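Switching pharmacies for repeat sleeping tablets, anyone with experience?

marshwiggle
So my GP surgery has said I can nominate a different pharmacy for my repeats and I'm dithering. I've been on a low dose of something for sleep, on and off, and the chemist on our high street (Skinner, if anyone's local) has started doing this thing where they only have half of it in and I have to come back for the rest. Third month running now. The other option is one of those postal ones, Clukby, which my sister-in-law uses for her thyroid tablets and raves about.

My worry is that what I take is one of the ones they're a bit careful with, and I don't know if the postal lot will even send it. Has anyone moved over? Was it a faff? I'm meant to be coming off them slowly anyway so I really can't be doing with gaps.

tansy_and_rue
I moved to Clukby in January and it's been mostly fine. They do send that sort of thing but it comes tracked and somebody has to be in, so if you work out of the house that's a pain. Mine once went back to the depot because I was in the bath!

The thing I'd say is don't switch in the middle of a taper. Wait till you've got a full box in your hand and then change the nomination, because there was a week where my old chemist thought I'd gone and the new one didn't know I existed.

oldbeeman
I'm going to be the grump here. A postal pharmacy is all very well for thyroid tablets. For anything that makes you drowsy and that you're trying to come off, I'd want a real person over a counter who knows my face. The pharmacist at my place noticed I was being given two things that shouldn't go together, and that was because she remembered selling me the hay fever tablets the week before. No website would have spotted that.

tansy_and_rue
They do have pharmacists at the postal ones you know. I rang mine and got a proper half hour's chat about cutting down.

oldbeeman
Good for you, but you had to ring. Mine asked me.

marshwiggle
I can see both sides of this and it isn't helping my dithering. oldbeeman, the trouble is that my real person over a counter changes every fortnight. I don't think any of them would know me from the window cleaner.

Also does anyone know why I keep getting different makes? Last month's were small and white and this month's are a sort of pale yellow with a line down the middle, and I stood in the kitchen for ages reading the leaflet thinking they'd given me the wrong thing.

nettlebed
Same medicine, different manufacturer, it's whatever the wholesaler has. Ours is Drevo and they swap makes constantly. Check the name and the strength on the box, not the colour, and if either of those looks off ring the chemist before you take any. I write the strength on the lid in marker pen so I'm not squinting at it at bedtime.

With some medicines they keep you on one make on purpose (my brother's epilepsy ones are like that) but they'd normally have told you. If you feel different on the yellow ones, say so. My GP put a note on mine and it did get followed, most of the time anyway.

pipistrelle_9
I've worked dispensary in a big shop and in a little one, so here's the view from the other side of the hatch. The half-now, half-later business is called an owing and we hate them as much as you do. On our worst day before a bank holiday we did 623 items with two of us and a Saturday lad, and we had 152 owings in the drawer by closing. Most of those were things that simply weren't to be had that week, from anybody.

What helps is ordering a week early, if your surgery allows it. Some are strict about early ordering with sleeping tablets and the like, so ask first. And if you're ever down to your last few days with an owing outstanding, tell them that in so many words. "I've got three left" gets a phone call made. "Is it in yet?" gets you a shrug, I'm sorry to say.

marshwiggle
Oh that's really useful, thank you. I've been saying "is it in yet" like a lemon for three months.

fenlandjo
Can I butt in with a different question as it's the same sort of subject. My mum has the blister packs made up by the pharmacy, with the days on, and they've written to say they're stopping doing them for new people and "reviewing" the existing ones. She's 84 and on nine things. Is that allowed??

nettlebed
It's allowed, as far as I know, but they should look at whether she needs some other help before they take it away. Ask for that in writing. A lot of places have dropped the packs because some tablets don't keep well out of their foil, and it's a huge amount of work.

pipistrelle_9
What nettlebed said. A pack for someone on nine medicines is a good chunk of somebody's morning, and then the GP changes one thing and you pull it all apart again. Ask for a medicines review at the same time — half the people I made packs for were on something they'd been meant to stop years ago. She shouldn't stop anything herself though, get them to go through it.

oldbeeman
My neighbour has one of those Sistier boxes that beeps and won't open till it's time. She hates it but she takes her tablets. Might be worth a look for your mum if she's all right with gadgets.

fenlandjo
She once posted the telly remote through the letterbox, so we'll see. Thanks though, I'll look it up.

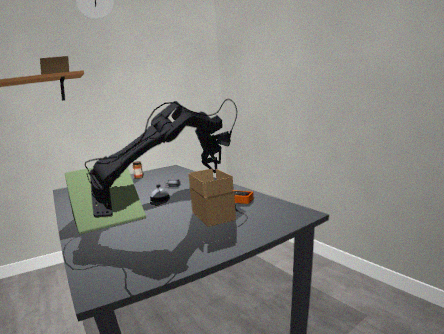
Page last updated: January, 4.40pm

tansy_and_rue
marshwiggle, did you decide in the end?

marshwiggle
Sort of! I rang Skinner and did the "I've got four left" speech and they had the rest in by teatime, so pipistrelle you are owed a cake. I had a word with the pharmacist as well, a new one again, but she was lovely, and she went through the taper with me and wrote it on a card. She also told me not to be a hero about it and to go back to the GP if a step felt too steep, instead of just gritting my teeth. I have been gritting my teeth a bit.

So I'm staying put until I'm on the next dose down and properly settled, and then I might try the postal one.

oldbeeman
Very sensible. You'll be back on here moaning about the courier by spring.

tansy_and_rue
Ignore him. Mine always texts first now and I've stopped having baths in the morning.

nettlebed
One more thing while you're at it, work out whether a prepayment certificate would save you money if you pay for your prescriptions. I didn't bother for years and I could have kicked myself. And take the leftover white ones back to the chemist if you're not going to use them, don't bin them or flush them.

marshwiggle
Good point, there's a carrier bag in the bathroom cupboard that I'm a bit ashamed of. Some of it is from the last house.

fenlandjo
Update on mum: they've agreed to keep her packs going until she's had the review, and the surgery is ringing her next week. I'm going to be there when they do because she'll only tell them she's fine.

pipistrelle_9
Be there, and have all the boxes out on the table, including anything she buys herself. Herbal things too. People never mention the herbal things.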